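Reference > Spaceflight > Small satellites

Aria (satellite)

2 min read

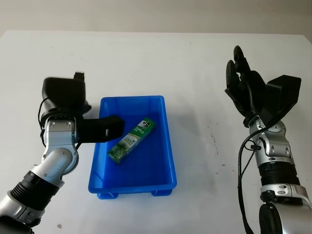
A blue plastic bin on a white tabletop.

Aria is a small Earth observation satellite built by Promidside and operated from the Sfakianakis ground station. It has a mass of 39 kilograms and was launched on 16 Jul 2025 as a secondary payload. The satellite measures sea surface temperature with an infrared instrument called Nutano, which has 8 spectral channels.

Stelios Gavalas led the design of the instrument. A fault in one reaction wheel delayed commissioning, and routine observations began in September. Data are sent to the ground twice a day and released after calibration.

See also: Infrared radiometer; Sun-synchronous orbit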